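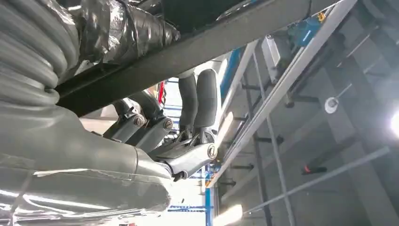 Workshop Tips > Tools & Storage > Can a Machine Do It Yet?

November 14, 2020
By Rosemarie Lindemann

Every fall I get letters asking whether it's time to stop learning how to do chores and wait for the machine. My answer is to look at the chore first. A shop is a terrible place to be a robot. Things lean, hang and poke out at angles, and a drill-sized lump of plastic can end up anywhere. Take the blue power tool up by the white ladder rail: tilted, bright light on one side, gray beams and rods behind it, and a gripper with two padded black fingers that has to come at it from somewhere without knocking into the rail. You or I would reach up and grab the thing while thinking about lunch. A machine has to decide which part of the lump is the handle.

So I've sorted the usual jobs by how soon you can expect to be excused from them. I run a small repair shop in Ernden and have 12 years of sweeping behind me, which I consider sufficient credentials.

Fetching and putting back tools

Not yet, unless you tidy up first, and then what did you need the robot for? Still, the tidying is worth stealing. Whatever makes life easier for a gripper also makes it easier for you at six in the evening with your glasses fogged. Give every power tool one spot and one direction. Handles out, all on the same side. Keep tools off ladders, please, including the top step, including "just for a second." If a tool has to go up with you, put it in a belt holster or on a short tether.

Wrap loose hoses and cords before you walk away. Old bicycle inner tube, cut into bands, holds better than anything I've paid for.

Sweeping

Mostly yes, on an open floor. My cousin swears by her Wedura, a flat round thing that spends the night eating sawdust and the morning wedged under the band saw. It doesn't do corners and it regards a dropped screw as a personal enemy. Run a magnet over the floor beforehand. Block off the space under low shelves with a scrap of 2x4. Empty the bin every time, and never let it near metal filings that are still warm from the grinder.

Sorting screws

Surely this one, I thought. It's dull, it's small, it's the same motion all day. Sem Wuyts at Van Dijk, the hardware place across the canal, got a price on a bench-top sorter from an outfit called Kundenside last July. It came to 3,940 before delivery, and it wanted the screws poured in clean and all of one family. Sem's screws have never been clean and some of them aren't on speaking terms. He bought a stack of muffin tins.

The muffin tin method: dump one jar at a time, pull out the longest first, then the shortest, and be merciless about the middle. Anything bent goes to scrap. Anything you can't identify gets 48 hours on the bench, then it goes too.

Dusting overhead beams and lamps

You'd think a long arm would be perfect up there, and one day it may be. The trouble is that overhead is where everybody parks their odd lengths of rod and pipe, so the arm needs to be careful as well as long. Until then: switch off the lamp and let it cool. Start at the highest beam and work down. A paint roller sleeve, slightly damp, on an extension pole picks up far more than a feather duster, which just introduces the dust to new places. Goggles on before you look up. I have learned this more than once.

Moving the ladder

No. Not the machine's job, and not a job for one tired person either. Carry it low and level, front end a little up around corners, and look behind you before you turn. Everyone knows what happens otherwise from the old movies, and the window costs real money.

Finding the 10 mm socket

There is no technology for this. Buy 2.

Next week I'll get to the letters about glue.

Previous Next All Tips Ask Rosemarie Back to Top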